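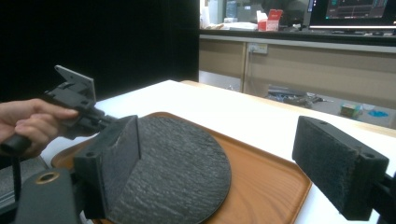 Lo del dobladillo, por fin

Pues ya está, me he metido a arreglar la gabardina verde. La compré en marzo en el mercadillo de Besstead, a una señora que vendía también botones sueltos y patrones de los años setenta, y desde entonces la tenía colgada detrás de la puerta mirándome mal. Me encantaba el color, me encantaba el cuello, y me llegaba casi a los tobillos. Con mi estatura parecía que me la había prestado un primo muy alto.

Me puse a descoser el bajo una noche a las once, que es la peor hora para coger unas tijeras. Tenía 6 centímetros de tela doblada hacia dentro, cosida con un punto invisible tan fino que tardé más en encontrar el hilo que en quitarlo. Y la marca del doblez ahí sigue, por cierto. He probado con vapor, con un paño húmedo y con vinagre rebajado (truco de Sofia Vrettos, que cose de maravilla) y se nota algo menos, pero se nota. Como al final la he cortado por encima, me da igual – pero si alguien pensaba alargar la suya, que haga antes una prueba en un trocito que no se vea.

¿Y cuánto corté? Me la probé con botines, con zapatillas y con las sandalias planas, y con cada cosa me parecía bien un largo distinto. Le mandé fotos a Embla Myklebust y me contestó que por debajo de la rodilla, sin discusión. A Trinity le gustaba a media pierna. Hice caso a Embla, con dos dedos de más por si me arrepentía. ¡Y qué cambio! Ahora se mueve al andar, antes iba como una cortina.

Lo que me tiene loca son los botones. Le falta uno de los de delante y son de un marrón jaspeado rarísimo. En Troltside, la mercería de la calle de atrás, me sacaron 40 cajitas y ninguno coincidía del todo, el más parecido era un pelín más grande y no pasaba por el ojal. Estoy entre cambiarlos todos o mover el de abajo, que nunca abrocho, y poner ahí uno distinto. Ingegerd dice que todos distintos y ya, pero ella puede llevar eso y yo no sé si puedo.

De momento me la he puesto ya tres veces: con vaquero recto y jersey gris, con el vestido negro de punto (mi favorita) y con un pantalón ancho que no le iba nada, demasiada tela por todas partes. Con cinturón me gusta más anudado que abrochado, la hebilla original pesa mucho y tira hacia un lado.

El forro lo dejo para otro día. Tiene un descosido en la sisa izquierda y cada vez que meto el brazo sale la mano por donde no es. Si alguien sabe coserlo sin desmontar la manga, que me lo cuente en los comentarios, por favor.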